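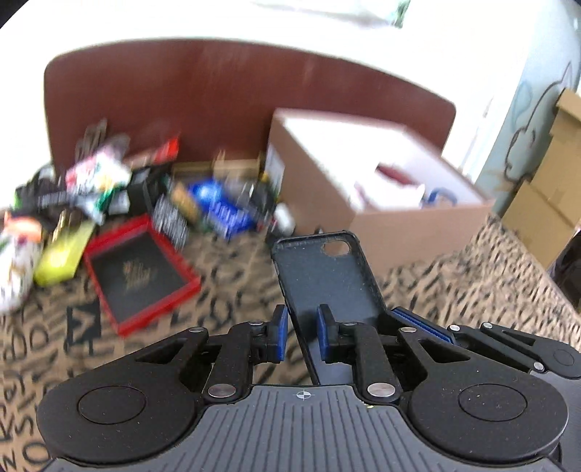 Callik: anotações de episódios de séries antológicas

Versão 2 do conjunto. Mantido por Iqra Khokhar e Waqas Gondal.

O Callik reúne anotações sobre episódios de quatro séries antológicas de televisão, daquelas em que cada episódio conta uma história fechada, com elenco próprio. São 60 episódios no total. Não há vídeo, áudio nem legendas no repositório, só texto escrito pelos anotadores.

Conteúdo

episodios.csv: uma linha por episódio, com série, temporada, número, título original, título em português e duração em minutos.
finais.csv: tipo de desfecho (aberto, fechado, reviravolta) e o minuto em que começa a última sequência.
ligacoes.csv: referências de um episódio a outro da mesma série, como uma marca que reaparece ou uma notícia que passa num televisor ao fundo.
notas/: resumos livres, um ficheiro por episódio. Contêm spoilers.

Os ficheiros estão em UTF-8, com ponto e vírgula como separador. O Excel costuma abrir mal os acentos; importe pelo menu de dados.

Como foi anotado

Cada episódio foi visto por duas pessoas em separado. Em 40 deles o tipo de desfecho coincidiu logo à primeira. Os restantes foram revistos em conjunto, e a coluna "revisto" indica quais são. A categoria "aberto" foi a que deu mais discussão, sobretudo nos episódios com cena depois dos créditos.

A ordem é a de emissão original. Quem preferir a ordem do serviço de streaming pode usar a coluna ordem_alt, que só está preenchida para a série Hodemus.

Problemas conhecidos

A segunda temporada de Csonka tem durações tiradas da versão com intervalos, por isso parecem longas demais.
Faltam títulos em português nos episódios de Briltley que nunca passaram cá.
ligacoes.csv não distingue referência intencional de adereço reutilizado.

Alterações

Julho: separada a coluna de desfecho num ficheiro próprio; corrigidos nomes de realizadores trocados nas notas.

Licença e contacto

Uso livre para fins não comerciais, com menção aos autores. Correções por pedido de alteração no repositório, indicando o episódio e o minuto.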